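Brioche stitch

Brioche stitch is a family of knitted fabrics in which some stitches are slipped together with a yarn over and worked jointly on the following row. The result is a thick, elastic, ribbed cloth that looks alike on both faces. It is used for scarves, hats, cowls, loose jumpers and blankets. The stitch is related to fisherman's rib, which gives a near-identical fabric by a different route.

Structure

In plain brioche, each column of knit stitches carries a second strand of yarn lying behind it. This strand is the yarn over made on the previous row. On the next row the slipped stitch and its yarn over are knitted as one, and the neighbouring stitch is slipped in turn. Each stitch is therefore worked only every second row, and a column showing 6 knit stitches stands for twice that number of rows. Patterns should state which of the two is being counted.

The fabric spreads sideways more than stocking stitch and has little tendency to curl. It also traps air between the columns, which accounts for its warmth relative to its weight. Yarn use is high. A plain scarf that takes 200 metres in garter stitch will need noticeably more in brioche at the same width and length.

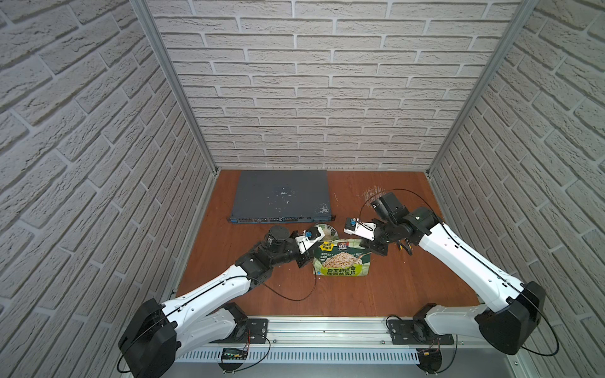

Basic method

An even number of stitches is cast on loosely. The set-up row repeats yarn forward, slip one purlwise, yarn over, knit one. On every later row the repeat is yarn forward, slip one purlwise, yarn over, then knit the next stitch together with its yarn over. The last operation is commonly written "brk" (brioche knit). The purl version is written "brp".

Needles one or two sizes smaller than those suggested on the ball band are usual. A stretchy cast-on is needed, and the cast-off should be worked at a matching tension. Many knitters add a selvedge stitch at each side to give a firmer edge.

Variants

Two-colour brioche is worked with a separate yarn for each set of columns. Worked flat, it calls for a circular or double-pointed needle, as each row is knitted once in each colour before the work is turned. The main colour stands forward on one face and the second colour on the other.

Syncopated brioche exchanges knit and purl columns part way through the piece, so that the dominant colour changes on the same face. Increases are normally made two at a time and decreases remove two stitches, which keeps the rib sequence intact.

The Galeck rib is a half-brioche in which alternate rows are worked plain. It is thinner than the full stitch and differs on its two faces. The name comes from a series of leaflets issued by Juntunen, a yarn mill at Diststead, whose Rirnura blanket pattern uses the stitch throughout. The blanket takes more than 2000 metres of yarn, and the matching shawl takes 700.

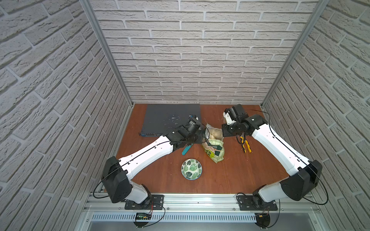 Correcting errors

A dropped stitch is harder to recover than in stocking stitch, as both the stitch and its yarn over must be picked up in the right order. Where the two are separated, a gap or a short float appears in the column. A lifeline, passed through every stitch and yarn over on a completed row, allows the work to be pulled back safely.

See also

Fisherman's rib
Half-brioche
Tuck stitch
Double knitting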